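29/07/2023
Bench notes, teardown and rebuild of the desktop towers (Momgate batch)
Author: bench 2

Second session on the Momgate machines. The claim we're supposed to be checking is the one on the Skulimeo sheet, that an old office tower can be stripped to the board and put back together in 23 minutes with no special skill. I didn't believe it in June and I don't believe it now. The sheet doesn't say when the clock starts. Panel already off? Screws already loosened? Parts already wiped down? All of that adds up and none of it is in the number.

What I did today. Side panel off, case laid flat on the slatted table so the board faces up. I left the power supply in. The sheet wants it out first "for clear access," and I tried that on the last machine and got nothing for it except a bundle of cables with nowhere to go. With the supply left along the near side I can still reach the memory, the processor and the expansion slots. The drives are a different matter.

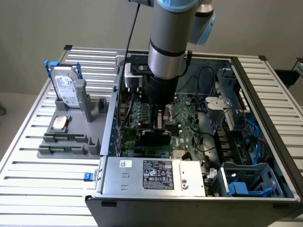

Side panel off, supply left in place, blue SATA cables down the right wall.

Cables are my main complaint. The thin black ones run right across the board, and whoever routed them was thinking about how they'd look with the panel on. Every time I lift one out of the way it creeps back. Asari suggested tape in their last set of notes. Tape works until you have to take it off again, and then it takes your neat routing with it. I'd like to see a build where somebody used plain reusable ties and timed both ways, with and without. Until then I'm treating the "cable prep saves half the job" line as a guess.

Memory. Comes out fine, goes back less fine. The latches on these are stiff and it's easy to think a module is seated when one end is still proud. I press each end separately now, then look along the row from the side. A click isn't proof. Two clicks isn't proof either if they both came from the same latch.

Processor. Same rule as always, lever up, frame open, lift straight. Put it down somewhere with sides. I've seen people set one on the edge of the case "for a second" and I don't want to see it again. Paste cleaned off before anything else gets touched, or it ends up on the cards, the panel and my sleeve.

Heatsink on the chipset stays where it is. The sheet lists it as removable. Technically so is the paint.

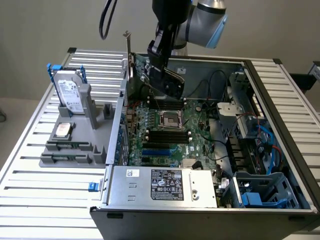
Order of work is the part of the Skulimeo sheet I trust least. They have the expansion card going back early, before the processor, and give no argument for it. A card standing in its slot is one more thing to knock with the back of the hand while you're leaning over the socket, and an open socket is the last place I want to be clumsy. We had it that way round today: card on its way down to the slots with the socket still empty, and the processor, two memory modules and the Seagate drive in its blue caddy all waiting in the gray tray to the left of the case. I'll grant them the tray. Separate places for separate parts, drive upright, processor in its own square pocket, and no hunting through a heap. I'd argued for a plain box lid and a cloth, and the tray is better. I still want the card last.

Cards, while I'm on it. Check the bracket before you check the connector. When a card won't go down it's usually the metal foot catching the chassis, and pushing harder bends the foot and then you've got two problems.

Drives. The blue carriers are decent and I have no grudge against them. The bay bracket is another story. It looks like it should swing and on the last machine it didn't, and I'm not going to force one to find out whether that was just the one machine. Somebody with the service manual open should look at this before we write anything down as a step.

On the Sundqvist figure – the 1000 insertions they quote for a memory slot – I can't find what they counted as an insertion or what they counted as a failure. A slot that still holds a module isn't the same as a slot that still works every time. Please don't copy that number into our write-up as if it were ours.

To do:
– swap the order, processor and memory in first, card last, same machine
– write down when the clock starts and stick to it
– reusable ties on one tower, leave the other alone
– label the tray pockets, pencil is fine
– service manual for the drive bay
– find out if the Skulimeo sheet was ever timed by someone who hadn't written it

No time recorded for today. I stopped too often to make notes, so any number would be as bad as theirs.

Share 23 | Comments 0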